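Bruvex Forum > Arms and grippers > Collecting grasp data
Posted in July

**benchrat_ok**
We're gathering grasp examples for a bin picking model. KUKA arm, open cardboard box, a few household things inside. The arm picks, we log the result, the object goes back in. We get 80 tries an hour. My question is how often to change the objects. Right now we swap the set every 9 tries and I think that's too slow.

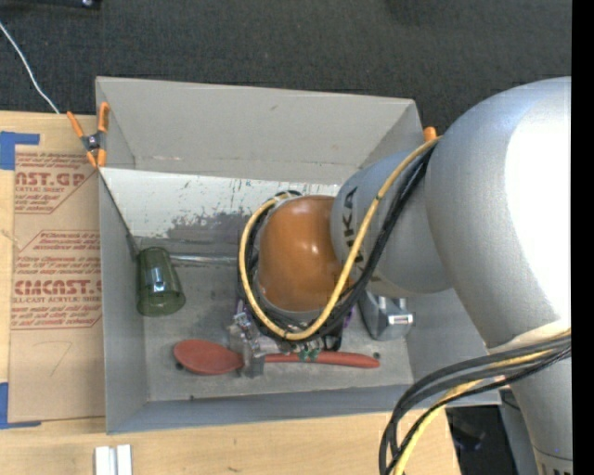
The cup and the spoon are the hard ones. The cup is see-through green plastic and the depth reading on it is poor. The spoon is thin and lies flat, so the fingers tend to hit the floor of the box first.

**Mahrous**
Swap less. You want many tries on the same object in different poses. We kept three objects in for a whole shift and the model was fine.

**tinfoot**
Disagree with Mahrous. We did that at Rulness and it learned those three objects and nothing else. New cup, total failure.

**Mahrous**
How many cups did you have in total?

**tinfoot**
Three.

**Mahrous**
Then that's your problem, not the swap rate.

**skarn_dave**
Do you keep the misses? The Skarnulthorpe set dropped them and it was close to useless for us. Also log when the hand touches a wall. Cardboard gives a little and it throws off the labels.

**benchrat_ok**
We keep all misses. Walls are clamped at the corners but I'm not logging contact. Will add it. Going to try 20 per set and see.

**tinfoot**
Post the numbers when you have them, with cups split out.

Contact | Copyright Bruvex Forum | Back to top
This site uses cookies to keep you logged in. Accept / Settings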